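How Do You Test a Robot's Fingers? 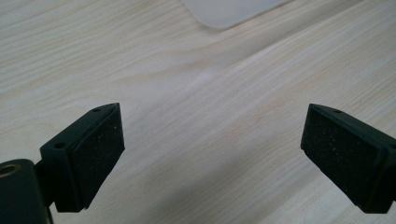

Photo: Joelle Hakim / Skoltis workshop

Look at your own hand for a moment. You have five fingers, and they can hold an egg, a pencil or a heavy bag. Many robots must do their work with only two. A robot hand of this kind is called a gripper.

The two dark fingers in the photo stand on both sides of a gap. On the inside of each finger there is a black pad made of foam. Hard plastic alone can be slippery, like a plate with soap on it. Foam is soft, so it presses in a little and touches more of the thing it holds.

At the Skoltis workshop in Irkwood, Joelle Hakim compares different pads. She wants to know which one holds best and which one stays good for a long time. For this she uses a gripper that a person carries in the hand. The person closes it, picks something up and puts it down again. In this way she can try new pads before they go on a big robot arm.

Her test has 4 objects: a spoon, a sponge, a small box and a plastic cup. Each object is picked up 40 times with each kind of pad. If it falls, Joelle writes it in her notebook. The cup is the most difficult one – if you squeeze too much it bends, and if you squeeze too little it slides away.

Pads also get old. Dust sticks to foam, and small pieces can break off. One set of pads, from a company called Koseck, made nearly 2000 grips before Joelle changed it.

You can try a test like this at home. Take two wooden spoons and pick up an eraser with them. Then put a piece of sponge on each spoon with a rubber band and try again. Write down how many times the eraser falls. Which spoons are the better gripper?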